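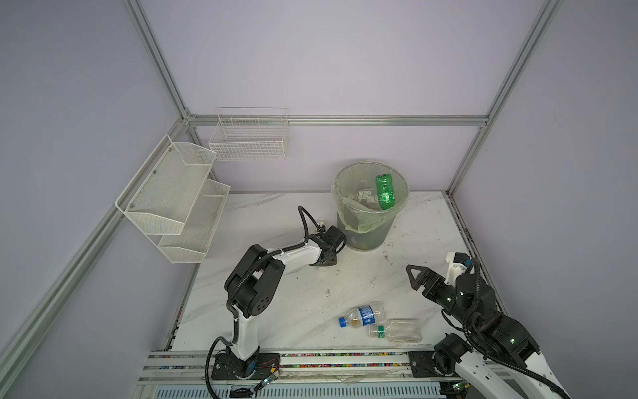 Lurkard Customer Desk

Bottle bins, liners and wall baskets: frequently asked questions
Last updated March 30, 2023

These are the questions we get most about the small bottle bins, the clear Bratu liners and the Wimia wire baskets that many customers order along with them. For delivery and invoices, see the separate Orders page.

THE BIN

What is the bin meant for?

Empty drink bottles, mostly. It is a small open bin for a tabletop, a counter or the floor next to a desk. People also use it for paper scraps and packaging, and it does fine with those. We don't recommend it for food waste, as there is no lid.

Which colors does it come in?

Pale green, pale gray and plain. All of them are translucent, so you can tell from the side that something is in there, although you may not be able to read a label through the wall. The photo shows the pale green one with a clear liner in it. We stopped selling the solid white version last May and don't plan to bring it back.

How big is it?

It holds 11 quarts. That is enough for several single-serve soda bottles if you drop them in loosely, and more if you crush them first. Large family-size bottles will go in, but one or two of them fill it up.

Do bottles have to stand upright?

No. They can lean against the wall or lie flat at the bottom. A tilted bottle takes up more room than a flat one, so if you are short on space, lay the first ones down and stand the rest on top of them.

Will it tip over?

An empty bin is light and can be knocked over by an elbow or a sleeve. With a few bottles in the bottom it is steadier. On a smooth tabletop we suggest standing it toward the back, away from the edge you work at. If it slides, put a thin rubber mat under it. Any mat will do; we don't sell one.

How do I clean it?

Warm water, dish soap and a soft cloth. Rinse and let it air dry upside down. Don't use scouring pads. They leave fine scratches that show up clearly on a translucent wall. The bin should not go in a dishwasher.

My bin has turned cloudy. Can that be fixed?

Usually it is a film from dried soda or from hard water. Fill the bin with warm water and a cup of white vinegar, leave it for an hour and wipe it out. If the cloudiness is still there, it is most likely scratching, and that won't come off.

LINERS

Do I need a liner?

You can do without one if the bottles are rinsed and capped. Most people don't rinse, and even an "empty" soda bottle has a spoonful left in it. A liner keeps that off the bottom of the bin.

Which size fits?

Order the Bratu clear liner, item 3116. It is long enough to fold over the rim all the way around with some to spare. Ordinary small wastebasket bags from the grocery store also fit, but many of them are short and slip down as soon as a bottle lands in them.

How should the liner go in?

Open the bag completely and push the bottom down with your hand until it touches the floor of the bin. Fold the top outward over the rim and pull it down evenly on all sides. If air is trapped underneath, the bag will balloon up. Lift one side of the fold, press the air out and fold it back.

The liner keeps falling in. What am I doing wrong?

Check that the fold is deep enough. A narrow cuff won't hold. If it still slips, gather the extra plastic on one side, twist it and tie a small knot below the rim. A wide rubber band works too — we used one in our own office for years.

Why are the liners clear and not black?

So whoever empties the bin can see what is in the bag before it goes anywhere. Many recycling programs also want bottles loose or in clear bags, and some don't take bags at all. Please check with yours.

How many come on a roll?

More than 7 dozen. The exact count is printed on the sleeve and can differ a little between batches.

SORTING

Can green and clear bottles go in the same bin?

For the bin it makes no difference. Whether you need to separate them later depends on where you live. Our own pickup in Hurkmont takes green and clear plastic together. If yours doesn't, two bins side by side are easier than sorting a full bag at the end of the week.

Should labels come off?

Most programs we know of don't ask for it. If yours does, it is quicker to take the label off before the bottle goes in than to fish it out again afterward.

Caps on or off?

Follow the rules of your local program. For the bin itself, caps on is tidier, since nothing drips. If you want to crush the bottle, take the cap off, squeeze, and put it back on so the bottle stays flat.

We have a bottle deposit. Can I still use a liner?

Yes. Don't crush deposit bottles, though. Return machines often have to read the label, and a badly bent bottle may be refused. Lift the liner out, carry it to the store and bring the liner home again if it is still clean.

How often should the bin be emptied?

When it is full to just under the rim, or every 7 days, whichever comes first. In warm weather, go by smell. Sugar residue attracts fruit flies quickly, and once they are in the room it takes a while to get rid of them.

WALL BASKETS AND TRAYS

What do people keep in the wire baskets?

Spare liners, cloths, gloves, tape, a spray bottle. The idea is to keep the tabletop clear so it can be wiped down in one go. A roll of liners can lie in a basket directly above the bin, where you can reach it when you change the bag.

Can small parts fall through the wire?

Through the open grid, yes. Use a mesh tray for small items, or cut a piece of cardboard to fit the bottom of the basket.

Do I need to drill?

It depends on what you are fixing to. On a wall, yes, two holes per basket. On a rail you can use the hooks from the Wimia rail set and move the basket sideways whenever you like. Adhesive strips are not suitable. We have had baskets come back bent after falling off them.

How much can a basket carry?

Keep it to light things. A full spray bottle and a few cloths are fine. Tools are too heavy. The weight limit for each size is on the card in the box, and it assumes that all the screws have been used.

Does it matter how high I hang them?

Leave enough room above the bin to drop a bottle in upright and to lift out a full bag. Before you fix anything, hold the basket in place and try both movements once. If the basket is directly over the bin and too low, you will bump it every time.

The white coating has chipped. Will it rust?

It can, in a damp room. Dry the spot and touch it up with white appliance paint. In a dry room a small chip can stay as it is.

THE TABLETOP

Will the bin mark a marble-look surface?

The bin has smooth feet and should not leave marks on a clean surface. Grit caught underneath is what scratches. Wipe the underside when you change the liner. On real marble, wipe up soda right away, as it is acidic and can dull the polish. Marble-patterned surfaces vary — check what the maker of yours says.

What about condensation from cold bottles?

Dry the tabletop around the bin now and then. A ring of water left overnight picks up dust and is harder to clean the next day.

RETURNS

Can I return a bin that I have used?

Unused bins can be returned with the sleeve on. Used bins can't, unless they are cracked or were damaged in shipping. Send a photo of the damage along with the order number, and leave the liner out of the bin so the crack is visible. Opened rolls of liners can't be returned. Baskets can, provided all the screws and hooks are in the bag they came in.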